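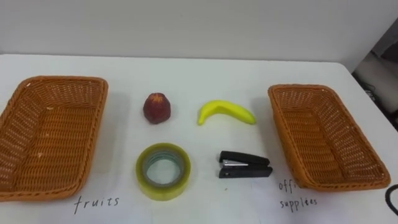
How do I clean a wicker basket that smells musty?

Got a woven basket out of the loft in November and it smells damp. No visible mould. It's for bread, so I don't want to use anything strong. Can it go in the bath?

2 answers

Nayeli Chávez
Don't soak it. Brush the dust out with a dry paintbrush, then wipe it inside and out with a cloth wrung out in warm water and a drop of washing-up liquid. Go over it again with plain water.

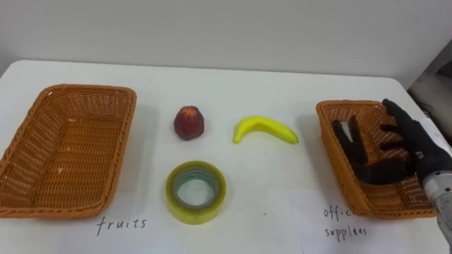
After that, stand it somewhere airy for a day or two, away from radiators -- fast drying makes the strands split. If it still smells, leave a bowl of bicarb in it overnight with a towel over the top. Line it with a cloth before bread goes in.

gurnik90
I hosed mine down in the garden and it was fine. Went a bit wonky. Bicarb did nothing for me but white vinegar and water did, 5 minutes with a spray bottle.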